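Checking a grasping policy in simulation before you run it on the arm
Nulance docs > Evaluation > Tutorial 4
Last updated 19/11/2020

This tutorial shows how to score a trained grasping policy in the simulator and how to read the score. It assumes you have finished the install page and have a checkpoint that loads without errors. If you only want to train, go back to Tutorial 3.

What you need

A checkpoint folder, the Terkstead scene pack, and a machine that can render the scenes at full quality. The low quality setting drops soft shadows, and policies trained with shadows do worse without them. Do not compare scores across quality settings.

Step 1. Pick the scenes

The scene pack has 24 tabletop layouts. Use 13 of them for tuning and leave the rest alone until you are ready to report a number. The split file is in the pack. If you make your own split, save it next to your results so someone else can repeat the run.

Each layout has one target object and several others that the policy should leave alone. The target is set by name in the scene file. Floor, wall and table textures are drawn from a list at load time, and the seed controls the draw.

Step 2. Set the start poses

Open the run config and set the number of episodes to 800. Smaller runs are fine while you are debugging, but the score moves too much from seed to seed to say which of two checkpoints is better.

Turn on random object poses. With this on, cups can start upright or on their sides. We report the two cases separately. A cup on its side is low to the table, so the fingers have to come down close to the surface, and the rim may face any direction. A policy that has mostly seen upright cups will often close too high.

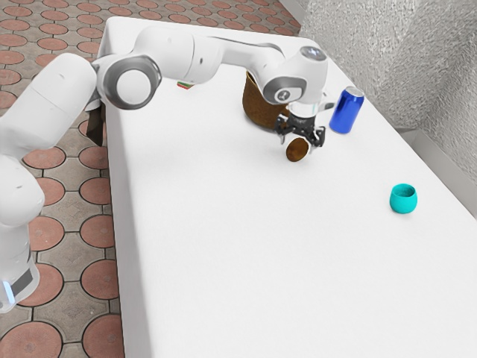
Leave the distance limit between objects at its default. If you lower it, some episodes start with objects touching, and the physics engine may push them apart before the first action. Those episodes should be thrown out.

Step 3. Run the policy

Start the run from the evaluation folder. The script writes one line per episode with the scene, the seed, the start pose of the target and the result. It also saves a picture at the moment of lowest gripper height. Look through a few of these before you look at the score. It is the quickest way to find a wrong camera offset or a gripper that is closing at the wrong time.

Step 4. Read the result

An episode counts as a success if the target is lifted clear of the table and held until the timer ends. Moving another object by more than the set limit is logged as a disturbance. It does not cancel the success, so report both numbers.

In our September runs, the Sung baseline did well on upright cups and clearly worse on tipped ones. Most of the failures had the same cause: the wrist was at the right place over the cup but turned the wrong way, and one finger landed on the rim. Adding more tipped starts to the training set helped more than training longer on the old set.

Step 5. Compare with the real arm

A good score in simulation is a reason to try the policy on hardware, and that is all we use it for. The order of checkpoints has mostly matched what we measured on the arm at Prornside, but the success rates themselves have been higher in simulation every time.

Common problems

The arm stops above the target and does not close. Check that the gripper command has the same sign in training and evaluation.

Results change between two runs with the same seed. Turn off multithreaded physics in the config.

Next: Tutorial 5, Logging and replay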